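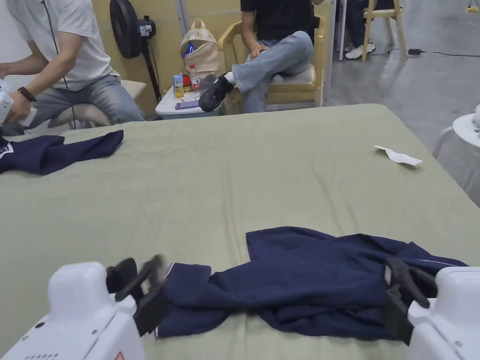
I've played second cornet for longer than I'd like to admit, but until the Dunora open day I'd never seen where the things come from. They let visitors round the brass workshop once a year, in June, and my friend Gitau Mfaume had been on at me to go with him (he plays the tuba and talks about valves the way other people talk about football). It was a proper day out! We'd both dug out the old band tops for it, navy with the thin white stripe, and mine had spent so long in a drawer that it came out as crumpled as a navy top left in a heap on a table. Gitau's was ironed, naturally.

Our guide was Yung-ching Tse, who started on trumpets and now looks after the bell section. She showed us a flat sheet of brass being cut, folded and hammered round a steel former, and then she let me have a go on a scrap piece. I made a sort of ashtray. The seam on a good bell is so fine I couldn't find it, even when she put my thumb on it.

Upstairs was the testing room, with 30 instruments out for anyone to try. I went straight for the Braltance cornet, lovely warm low notes, a bit stuffy at the top, and then had to queue for another go because a chap from Grusitz wouldn't put it down. Gitau got through 4 tubas and bought a mouthpiece.

Tea was in the yard, and a quintet of apprentices played us out with some carols, in June, because those were the parts they had. We missed the early bus and got the next one from the bottom of the hill.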